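The dropper test

26 September 2018

I have a new favorite question for anyone who works on robots, and it has nothing to do with folding shirts. Can it refill a dropper bottle?

I've been asking it ever since Golshifteh Ranjbar came over for dinner and we got into a long argument over whether a machine will ever do the small stuff at home. She works on grippers at Navaratnam and she is the least starry-eyed person I know on the subject. I went in thinking she'd say two years. She laughed at me for a good minute and then asked what I'd done with my hands that day that took less than half a minute and no thought. I said I'd topped up a little bottle of face oil from the big one. She put her fork down. "Oh, that's a horrible one," she said, and she looked delighted!

So this post is me trying to explain why it's horrible, because I've been thinking of little else.

Start with the glass. Amber glass is meant to keep light out, so you can't easily tell how full the bottle is. A depth camera doesn't much like glass to begin with, and dark shiny glass with liquid behind it is worse. Then there's the pipette, which is clear and thin and sits in front of whatever happens to be behind it. You and I find the tip because we know where it has to be, sticking out of the black cap we've got hold of. We fill in the rest.

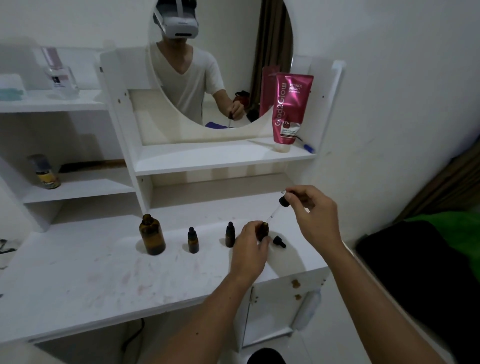
Then there's the squeeze. A rubber bulb gives you almost nothing to go on. You press, let go a little, and feel it want to spring back, and the same two or three fingers that are doing the squeezing are also the ones holding the whole thing up. Golshifteh says this is where most two-finger grippers are out of the game right away, because for them gripping and squeezing are the same motion. Grip it hard enough not to drop it and you've already emptied it. You can hold it by the collar and press the bulb with something else, sure, and now you've built a dropper machine. Dropper machines exist! Filling lines have been putting liquid in small bottles for longer than I've been alive. They just need every bottle to be the same bottle in the same place.

And the other hand! I'd never given it any credit. It pinches the neck so the bottle doesn't tip, and it shifts a hair when the tip comes in crooked. The two hands are correcting for each other the whole time and I had no idea mine were doing it until I tried to refill one with my left hand in my pocket. (Do this over a sink. I didn't.)

I did run my own little trial, with water and food coloring. I filled 6 bottles the normal way, then 6 wearing thick gardening gloves, which was the closest I could get to having a robot's sense of touch. Bare hands, no trouble at all. With the gloves I knocked over two and squirted one across the stove. The gloved batch took me 39 minutes including cleanup, and I was sweating by the end. It isn't science, but I'd recommend it to anyone who thinks fingertips are overrated.

Anoma Bhuiyan read a draft of this and asked the sensible question, which is who cares. Who needs a robot to decant face oil? Fair. But think of eye drops, or ear drops, or the vitamin drops my aunt has to count out every morning with hands that shake. Think of a small shop like Altwood, where Imtiaz Thambiah and one helper still fill their beard oil by hand at a bench because the batches are too small and the bottles change too often to be worth a machine. He told me he'd take a slow robot tomorrow if he could show it a new bottle once and walk away. Slow is fine by him. Spilling isn't.

So where are we? Here's my scorecard for the whole chore, as of this fall, put together from what Golshifteh told me and a pile of videos I've watched far too many times.

Finding the bottles on a cluttered surface: pretty good, and better every year. Dark glass still causes trouble.

Picking up an upright bottle: yes, if it's given some space.

Unscrewing a dropper cap: I've seen it done in 7 videos, and in most of them the bottle was clamped down.

Drawing up liquid and getting the tip into a narrow neck: in a lab with known parts, yes. On a bathroom counter, I haven't seen it.

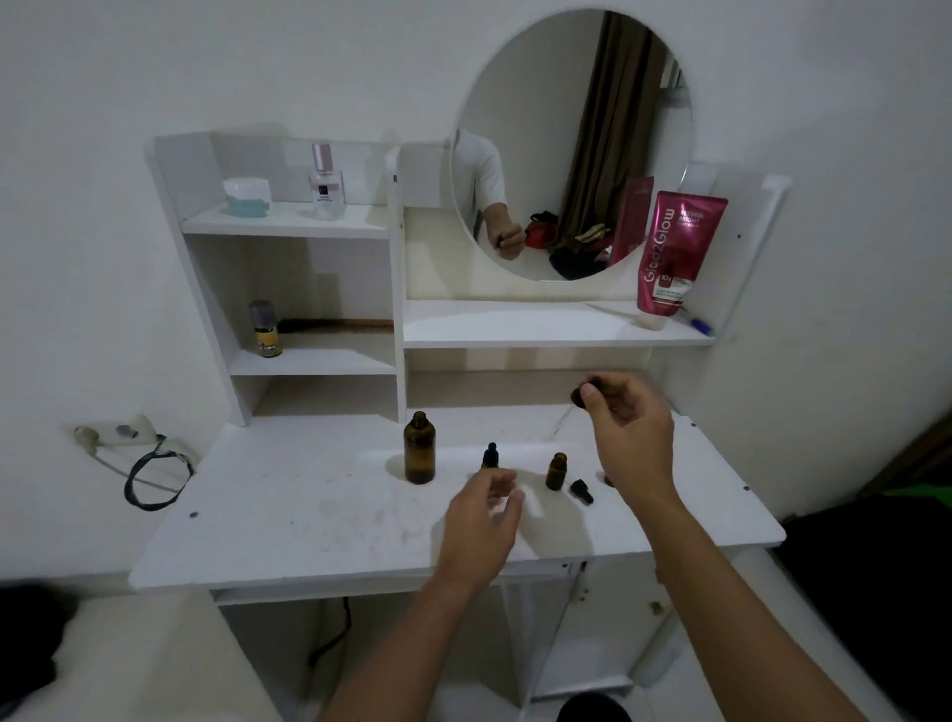
Putting the right cap back on the right bottle: I haven't seen anybody even try this one, and I'd love to be corrected.

Wiping up afterward: wiping, yes. Noticing that there's something to wipe, not so much.

I find that list thrilling. Five years ago I think I'd have written "no" next to nearly all of it. Golshifteh's guess is that the touch part is what's holding everything else back, and that once fingertips get good a lot of chores will fall in a bunch. She wouldn't give me a date. I asked three times.

Next I want to do the same thing with threading a drawstring back into a hood. If you have a chore that looks like nothing and would ruin a robot's afternoon, leave it in the comments.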